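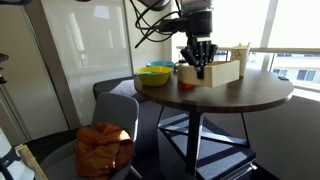

Gridbridge Monitor: Questions We Get

Search this site Go

What do you track?
Accounts that push the same political line at the same minute, in the same words, with the same typo. We logged 357 of them during the Samanon referendum. Most claimed to be retired nurses.

Are you funded by a government?
No. Two have accused us of being funded by the other.

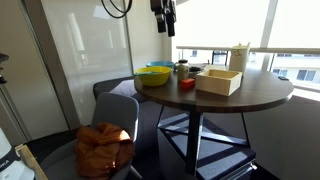 How do you decide an account is fake?
Two analysts read it separately, then Jouko Ruotsalainen breaks ties. Posting at 4 a.m. proves little – people have insomnia. A profile photo of a yellow bowl with a utensil across the rim proves little too. We need 3 signals, and one has to be technical.

Can I report an account?
Yes, by Wednesday for that week's review. Being rude about your candidate is legal, even in Rantala.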